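Conder Refurb Tower Review: Three Weeks Inside a Second-Hand Office PC

Posted by Anoma Abeysekara on Thursday, August 21, 2025

I've wanted a cheap desktop to mess about with for ages. My laptop is fine for email and telly but I wanted something I could open up, fill with old drives, and not cry over if I broke it. So when Hakum put a batch of ex-office towers on their refurb page for £145 each, I had one in the basket before I'd finished my tea. (I then took it out of the basket, asked Dinesh whether I was being silly, and put it back in again.)

Hakum sell these under their own Conder label. It's a plain old business tower that's been cleaned, tested and had a new sticker put on the front, and you can order it either ready to go or as what they call the "builder" version, with no processor and no hard drives. I went for the builder one. I already had a chip out of my brother-in-law's old machine and a little pile of drives in a shoebox, so paying extra for parts I owned seemed daft.

Delivery and first impressions

It came well packed, in a double-walled box with proper foam corners. No dents. A few scuffs along one side that you'd only notice if you were looking, and I was looking. The case is heavier than I'd expected! I carried it up two flights and had to stop for a sit down on the landing.

You get the tower, a power cable and a single sheet of paper telling you to keep the receipt. No manual. There is one on the Hakum website, but it's written for the ready-to-go version, so the bit about fitting a processor just tells you it's already fitted. Thanks for that.

Getting into it

The side panel is the first thing I properly liked. No fiddly screws on mine, just a catch, and it lifts away in one go. If you've ever wrestled with one of those cheap cases where the panel has to slide into eight little slots at once, you'll know why I'm so pleased about this. Lay it on its side and you can reach just about everything from above, which makes life miles easier than crouching under a desk with a torch in your teeth.

I'd say give yourself a decent-sized table, though. Mine is the kitchen one and I lost a screw to the gap by the radiator on day one. It's still there.

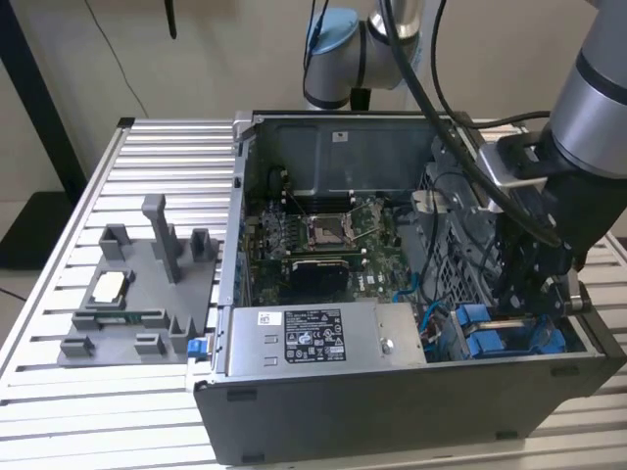

The Conder on its side with the panel off. Drive cage to the right, power supply along the front, CPU socket still empty.

The layout is sensible on the whole. The power supply sits near the front edge with the board behind it, and the drives all live together at one end. I never felt I was working blind. The processor socket is near the middle of the board with clear air over it, and that's just where you want it when you're lowering in something with a lot of very delicate contacts and your hands are a bit shaky.

Fitting the processor took me maybe ten minutes, and nine of those were me reading the same forum post over and over. Lift the lever, open the metal frame, line up the marks, lower it in, close it up. The lever needs more of a push than feels right. I held my breath and it creaked in a way I did not enjoy, but it was fine. If you're doing this for the first time, please don't touch the pins in the socket. Rezaul Kodikara did exactly that on his one, and spent a whole evening with a sewing needle and a magnifying glass trying to bend one back. (He managed it! I would have binned the whole thing.)

Memory was easy. The slots run side by side next to the socket and the sticks click in with a good firm press. Mine came with two already fitted according to the order page, and I added two more from the shoebox. One of them wasn't seated properly the first time and the machine just beeped at me until I gave it another shove.

The blue bits

Can we talk about the blue plastic bits, because I love them. Somebody at whichever factory made this decided to do the drive carriers in bright blue, and there's a latch in the same sort of colour down by the power supply. It sounds like a tiny thing but it makes a huge difference when you're new to this. I'd read "release the carrier" and there it was, bright as anything, while the rest of the inside is all greys and blacks and green.

The carriers clip into the bays without tools. You flex one round the drive so the little pegs go in the holes, then slide the lot in until it clicks. I fitted two drives in the time it took the kettle to boil. Taking them out again is a bit stiffer, and one of mine needed a good wiggle, so I wouldn't want to be swapping them every day.

The metal cage itself has a grid of holes in it for air, and I've had no trouble with heat so far. I had the two drives copying photos across for a whole afternoon and the case was only a touch warm when I put my hand on it.

Things I wasn't so keen on

The cables. Oh, the cables. There's a blue one that curls about beside the board and another lot with red and white wires that loops down towards the drives, and neither of them wanted to stay where I put them. I ended up tucking them back with a couple of freezer bag ties. It looks a bit homemade, but they're out of the way and the side goes back on properly now, which it didn't at first.

There's also less room for extras than I'd hoped. My plan was to put in a graphics card that Fung-ping Yen was getting rid of, and it was too long by about the width of my thumb. I measured it afterwards. I should obviously have measured it before. If you're thinking of games, check the length of your card first, or buy something else.

And the fan is not quiet. Once it's up and running it settles to a low hum, but for the first few seconds after you press the button it sounds like a hairdryer. The cat left the room and hasn't really forgiven me.

I should mention customer service too, as I had to use it. I wrote to Hakum asking which processors the board would take, and a very nice person replied the next morning with a proper list. Then I wrote asking about the missing manual pages and heard nothing at all. So, half marks there.

How it compares

Before buying I nearly went for the Wivier Home Tower, which is new, a good bit smaller and frankly much prettier. Shiuli Sheikh has one and let me have a nose inside. It's lovely and quiet. But there's only space for one full-size drive, everything is packed in so tightly that you need small hands, and it costs a lot more once you've added memory. If you just want a computer to sit in the corner and be a computer, get the Wivier and don't look back.

I also tried the Ekpo kit last February, the one where it all comes in bits and you build the case as well. I'd leave that alone unless you're very patient. I sent mine back after the standoffs turned out to be the wrong thread.

For tinkering, the Conder wins for me. You can see what you're doing, most of it comes apart by hand, and it's cheap enough that a mistake isn't the end of the world.

What I'm using it for

Mostly photos, in the end. I've got more than 3,000 scanned slides from my parents that were living on a drive I didn't trust, and they're now on both of the ones in the Conder, one copying to the other every night. It also plays music in the kitchen and it ran a spreadsheet for the allotment rota without complaint. Starting up takes a bit under a minute, which would annoy me if it were my main machine.

I've had the side off again since, to add a third drive, and it was even quicker than the first time.

Scores

Ease of getting inside: 5 out of 5
Fitting drives: 5 out of 5
Room for big cards: 2 out of 5
Noise: 3 out of 5
Instructions: 1 out of 5
Value: 4 out of 5

Overall: 4 out of 5

Would I buy it again? Yes, and I might well get another for my sister if they're still in stock after the bank holiday. If anyone knows of a quieter fan that fits, please leave a comment underneath, because the one I ordered last week was the wrong size as well.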